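Encyclopedia > Household > Furniture > Office > Shared work table

Shares 39 | Comments 3

Shared work table

A shared work table (also called a long office table or common table) is a large flat table used by more than one person in a small office. It has no fixed drawers and no walls between the seats. People sit on one or both long sides, usually on office chairs with wheels, and the middle of the table becomes a place for common things: books, papers, boxes, a bottle, a bowl for small items.

The table differs from a desk in one important point. A desk belongs to one worker, and its order is the order of that worker. On a shared table the order must be agreed, and when it is not agreed, the objects stay where the last person has put them.

Materials and form

The top is most often in a light color, with wood grain or plain. The grain usually runs along the length of the table, which makes it look longer. Light tops show ink and coffee marks early but they make a small room less dark. Dark tops were more common in older offices and are still sold for meeting rooms.

Objects on the table

Drinks are the most usual objects. In many offices a bottle with a screw cap is preferred to a cup, for the reason that it can be closed between two drinks. Metal bowls are used for clips, keys, coins or candy. A thick book left on the table for some days often gets the function of a stand or a paper weight. 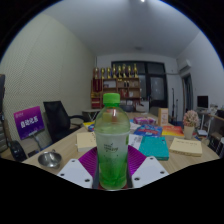
Does a bottle with a screw cap need a coaster?
It is better to use one. A closed bottle does not spill, but a cold one collects water on its outside, and this water runs down and leaves a ring on the table top.

Coasters are made from cork, felt, silicone, stone or metal. For a bottle the coaster must be flat and a little wider than the base. Very soft coasters are not advised for tall bottles, which can lean on them.

Arrangement

Writers on office order usually divide the table in zones. The near zone, in front of the chair, is kept for the work of the moment. The middle zone is for things used every day. The far zone takes what is used seldom, such as old magazines, gift boxes and decoration. The guide of the furniture maker Baudry recommends a near zone 40 centimeters deep. The Kirnmont handbook gives no number and says only that both forearms must find place on the table.

Books cause the most difficulty. Laid flat, they take much surface, and

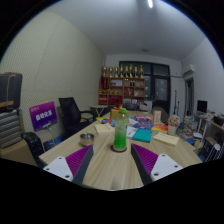 when they are put one on the other, the lowest book is hard to take out. A common solution is to keep only the books of the present week on the table and to return the others to a shelf. Loose papers should go in a tray or a folder before the end of the day. Cardboard boxes are useful for collecting small things, but a box without a label is soon filled with objects of no owner.

Decoration is normally limited to small pieces, for example a picture frame or a pot with artificial flowers. They are placed near the end or the side of the table, where an elbow does not reach them.

Care

The top is wiped with a damp cloth along the grain and then dried. Metal bowls should have a smooth base or a piece of felt under them. In offices that follow the Prokater method, the whole table is cleared 2 times in a year, the first time in January, and each object must be chosen again before it comes back.

See also: Coaster; Desk tray; Office chair; Paper weight

Last revised November 24, 2022

Comments (3)

havelix_reader: The part on zones is useful. In our office the far zone has reached the near zone already.

tablenorth: Please add something about cables. We have 19 chargers on one table and the article does not speak of them at all.

m_ok: Felt under the bowl works well. Change it when it gets thin, or the metal will scratch the top again.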